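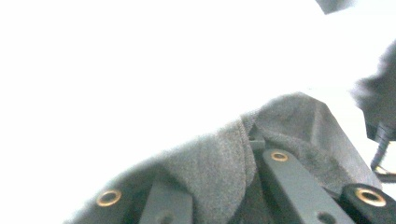

Damir Ivanov asked that spare parts be priced before the grippers themselves, as his group had run short by January.

Step 1. List the work. For handling cloth, record each fabric type and the hours per shift.

Step 2. Request quotes. Vostora and Rukia both supply hand-held grippers; ask each for the unit price, shipping to Besolcombe and a replacement finger set. Our last quote was $964 per unit.
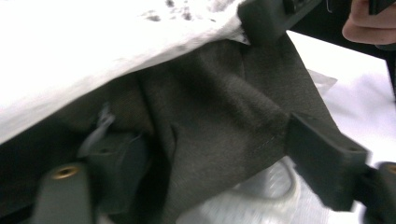

Add 15 percent for spares and allow 7 weeks for delivery. Submit the completed form to the Kos purchasing desk with 2 signatures.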